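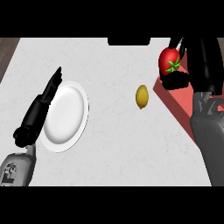 Gollby: two-arm tabletop episodes in simulation

2019-08-19, by Khanyisile Makhubela

Hi, and thanks for opening the README! I'm going to assume you have the archive unpacked next to you and just want to know what you've got. Short version: some 3000 simulated episodes of two arms moving food and dishes on a table, sorted into six tasks, plus the scripts I used to test one fairly simple idea about waiting.

The idea first. When two arms share a table, one of them spends a lot of time doing nothing much. Most of the pipelines I've worked with trim those stretches before training, and I did the same for months without thinking about it (it makes the files so much smaller!). Then my policies kept reaching in while the other arm was still busy, and I started to wonder whether I'd been throwing away the part that teaches an arm to stay put. So Gollby keeps every pause at full length and marks it in its own column, and you can trim it or leave it in as you like.

What's in the archive

episodes/ has one folder per episode, with the rendered views, the joint positions for both arms and the gripper commands.
splits/ has the train and test lists. The test list is 200 episodes long and it's fixed, so please don't reshuffle it if you want to compare with my numbers.
labels/ has the pause column, called hold. It's 1 when an arm is waiting on purpose and 0 otherwise. The left and right arms get separate files.
tools/ has the trimmer, the replay script and a small plotting thing I never cleaned up. Sorry about the variable names in there.

Everything was rendered in Ernach, the simulator we use at Flornura. The renders come with a black band along the top and bottom, and I've left those in. The loader crops them if you pass crop=True, but the default is off, and that has tripped up two people already, so check your input before you start a long run.

What I found

I trained the same network twice, once with pauses trimmed and once with them kept, and started each test run from the opening state of a test episode. With pauses kept it finished 107 of the 200. The trimmed version did clearly worse, and most of the gap came from the tasks where both arms need the same bit of table. On tasks where each arm has its own side I couldn't tell the two versions apart. I've only used one network and one random seed for this, so treat it as a hint and please go try to break it.

A good state for poking at the hold column is one like this: plate empty, lemon out on the marble by itself, tomato in the red tray, left hand hovering beside the plate. There are plenty of legal next moves and a single view won't tell you which one the script has in mind, so read the task string along with the picture.

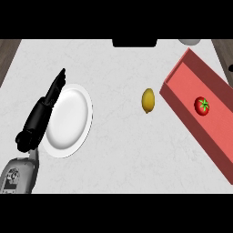 One reader of the April draft wrote back that hold was really two labels squashed into one: an arm waiting for its turn and an arm that has finished for good look the same in the column, and a model could score well by learning only the second. I think that's right. I've added a column called done, which you can subtract to get the true waits, and I'm rerunning both versions with it. The numbers above are still from the old column.

Known problems

The hold labels come from the scripts that drive the arms, so they flip a step or two before you'd see any change in the motion.
Objects near the far edge of the table can be cropped in some views. Use the state file for those.
Grasps on round things are more forgiving in Ernach than I'd like. I wouldn't read the grasp results as a forecast for hardware.
The Eyvindsson loader reads the joint files fine but ignores labels/ completely. Use mine for now.

If a folder won't open, send me the episode name and the error text and I'll have a look.

This site uses cookies to remember your settings. Accept | Manage

Contact | © 2019 Flornura | Back to top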